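# Ginis à la table de tri

*Mis en ligne le 14 mai*

Depuis février, on a un collègue de plus à l'atelier Mfinanga, et il ne boit pas de café. Il s'appelle Ginis (le nom vient de Skillska, qui nous l'a installé, on n'a pas eu le courage d'en chercher un autre) et il travaille sur les feuilles, à la table blanche du fond. On est quatre à trier chez nous, moi comprise, et ça fait des mois qu'on me demande à quoi ça ressemble, un robot chez des gens qui font des tisanes. Alors voilà une petite galerie, avec mes bavardages autour !

Un mot sur le boulot lui-même, pour celles et ceux qui débarquent. Le tri, c'est regarder des feuilles pendant des heures. On écarte ce qui est taché, ce qui est trop jaune, les bouts de tige, tout ce qui n'a rien à faire là. Ce n'est pas lourd, mais le cou et les poignets s'en souviennent le soir. Avant, je faisais des journées de huit heures presque entièrement là-dessus, et je rentrais en voyant du vert partout, même sur le carrelage de la salle de bains.

**Le bras au-dessus du bac.** Tout noir, avec son petit bout rosé à l'extrémité de la pince et sa carte électronique perchée au-dessus. Les feuilles vont du vert pâle à l'olive foncé, et c'est bien le genre de mélange qui nous fait hésiter, nous aussi.
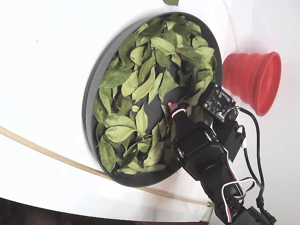

Ce qui a changé d'abord, c'est l'organisation de la matinée. On ne s'assoit plus toutes devant un bac en arrivant. Il y en a une qui reste près de Ginis, les autres partent au séchoir ou à l'ensachage, et on tourne. Au début je détestais mon tour — surveiller une machine, quel ennui ! — et puis j'ai compris qu'on pouvait faire autre chose de ses mains en gardant un œil dessus. J'étiquette, je prépare les commandes, je discute avec la livreuse. Je suis aussi devenue celle qui règle les seuils de tri, parce que j'ai eu le malheur de lire la notice en entier. Il y a 40 pages, je les connais, venez me voir.

Je ne vais pas raconter que tout est rose. Il est lent, beaucoup plus lent que nous. Les feuilles enroulées lui donnent du fil à retordre, et quand elles sont collées l'une contre l'autre, il lui arrive d'en prendre deux. On repasse donc derrière, chaque fois, à la main. Et il y a eu des discussions, des vraies, autour de la grande table : est-ce qu'on remplacera Odile quand elle prendra sa retraite ? La patronne a dit oui, et on lui a demandé de l'écrire. C'est affiché à côté des plannings.

L'autre sujet, c'est le coup d'œil. Une feuille douteuse, je la sens avant de la voir, c'est idiot à dire mais c'est comme ça. Si on laisse la machine trier toute la journée, est-ce que les prochaines apprendront encore ? Pour l'instant on garde les lots du lundi entièrement à la main, et j'y tiens.

**La pince dans les feuilles.** Le bac est plein presque jusqu'au bord, avec des feuilles pliées, tordues, couchées dans tous les sens. Et le gobelet rouge, à droite, posé sur le blanc.
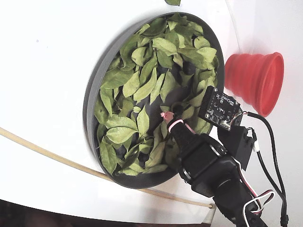

Bakari Mwakyusa m'a écrit après avoir lu mon brouillon : chez eux, à Hullbridge, la machine est arrivée sans qu'on consulte l'équipe, et il a fallu sept mois pour que les gens osent simplement l'arrêter quand elle triait mal. Il ajoute que le plus utile, à son avis, serait de compter la surveillance comme du vrai travail dans les plannings, « sinon on la fait en plus du reste et on finit plus fatigué qu'avant ».

Je lui ai répondu que chez nous c'est compté, mais que les réglages, eux, ne le sont pas encore. J'en reparle à la réunion de la semaine prochaine, et je mettrai la suite ici.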